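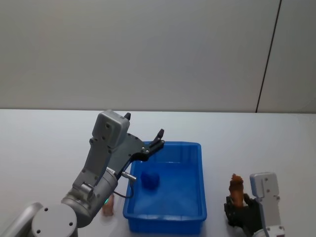
Nakholm seed swap goes out by mail this spring

2020-05-09

The Nakholm seed swap, which has filled the old grange hall with muddy boots and coffee cups every spring for 33 years, is going out in envelopes this year. By the time the last of the mail was dropped off this week, 2,320 packets of seed had been sent to 378 households up and down the Skamano valley, and there are still beans left for anyone who would like some.

Siham Jaber, who has run the swap since she took it over from her aunt, said she had pretty much made up her mind in March to skip the year altogether. The hall was closed, the tables were stacked away, and the seeds people had saved from last summer were sitting in jars and coffee cans in kitchens all over town. Then the phone started ringing.

"People would call and say they didn't want to bother me, and then they would talk for half an hour about their tomatoes," Jaber said. "By the end of that week I had a list of names on the back of a feed bill, and I thought, well, I guess we're doing it."

The way it worked was simple enough, though it took a good many evenings. Gardeners left their saved seed in a covered box on Jaber's porch with the name of the variety, the year it was grown, and anything else they cared to write down. (Some of them cared to write down a great deal. One bag of pole beans came with three pages, front and back, including directions to the farm where they were first grown and a few words on the neighbor's goats.) Families who wanted seed sent in a list of up to eight kinds, and Jaber and her two daughters filled the orders as best they could.

Fakhoury Import, the dry goods store on Mill Street, gave 700 of the small paper envelopes it normally uses for spices, and when those ran out the store's owners ordered more at cost and wouldn't hear of being paid before summer. If your peppers smell a little like cumin when you open the packet, that would be why.

Beans were the most popular request, just as they are most years, followed by winter squash and the flat yellow tomato that everybody in the valley seems to call by a different name. Lettuce was in short supply. Last year's heat sent most of it to seed early and then a wet week in the fall spoiled a lot of what was left, so many people who asked for lettuce got spinach or chard in its place, with a note of apology tucked in. 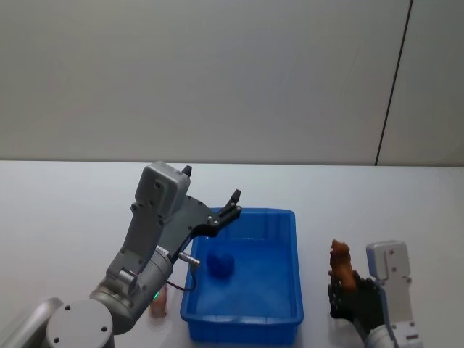

Saving your own seed this summer is the best way to make sure next year's swap is a full one, and Jaber would like to hear from first-timers as well as from the old hands. Beans and peas are the easy place to start: leave a few pods on the plant until they rattle, shell them, and spread the seed out indoors for a couple of weeks before it goes into a jar. Pick a spot where you can see what you are doing. A white-topped table pushed up to a plain, light wall does very nicely for picking over dark seed, as every bit of chaff and every split bean shows up against the pale surface. Lettuce and onion seed are lighter and will sail off at the first sneeze, so shut the window and keep the fan turned off while you work.

Squash takes more care. Two kinds grown side by side will cross, and the seed may give you something odd the following year - perfectly fine for your own supper, maybe, but not so nice for the family who asked for a butternut. Jaber asks that squash seed come only from gardens where a single kind was grown, or from flowers that were taped shut and pollinated by hand. She is happy to explain the taping over the phone to anyone who is curious, and she says it's much less trouble than it sounds once you have done it a time or two.

Plenty of people have written back already. There is a shoebox of thank-you cards in Jaber's front hall, along with several drawings of carrots and one photograph of a very small boy holding a very large watering can. Jaber said she misses the noise of the hall, and she misses the pie table most of all, but she has learned the names of people at the far end of the valley who had never once made the drive into town for the swap. She expects to keep some kind of mail list going even after the doors are open again.

Requests for the remaining beans can be left in the porch box or at the counter at Fakhoury Import, with a stamped envelope if you have one to spare. Anyone with early pea or spinach seed to share can start bringing it by in July. Please let it dry all the way through first, and please, please write the name on the bag.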